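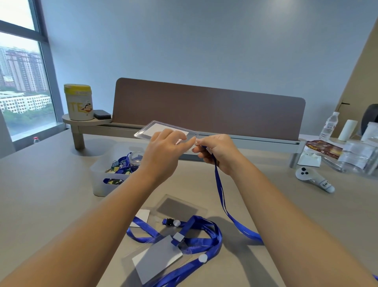 About Cekodley

Cekodley prepares badges, passes and lanyards for conferences, trade fairs and school open days. We are based in Drerkach and have a second packing room in Henao, which opened when the autumn bookings outgrew the first one. A typical order is 1000 badges. The smallest we took last year was 11, for a choir.

How the work is done

Until two years ago everything was done at the desk. Names were typed, printed, cut, sorted by surname, slipped into holders and clipped to straps by the same people, often late in the evening before an event. Most of our mistakes came from the sorting, and most of the complaints from staff did too.

Printing, cutting and sorting are now automatic. The line, which we call Gruretus, takes the client's guest list, prints the cards, trims them and stacks them in order. It also checks each card against the list and puts doubtful ones in a separate tray. Long double surnames still end up there more often than we would like.

Putting a card in its holder and fitting the lanyard is still hand work. Straps tangle, and a clear plastic holder is easier to judge with the fingers than with a sensor. We have tried two machines for this and sent both back. We are looking at a third, and the people who do the job now will decide with us whether it is good enough.

What has changed for staff

No one lost a post when the line came in. Three people moved from cutting to checking and client calls, and all were trained in paid hours. Late shifts ended in the Drerkach room, apart from the last week of October, when we are still busy until 10 at night.

Not everything is better. The line is noisy, and checking a screen is duller than some people expected, so desk and screen jobs swap at midday. We keep no individual speed figures. The line counts its own output, and that is the only count we use – this was agreed in writing before it was switched on.

Visits and returns

Clients are welcome to see their order being packed. Please ring first, as the packing room is small. We also take back used holders and lanyards, whoever supplied them. Last spring 412 holders from one fair were cleaned and used again. Leave them at the Drerkach reception in any bag or box, with the old cards taken out.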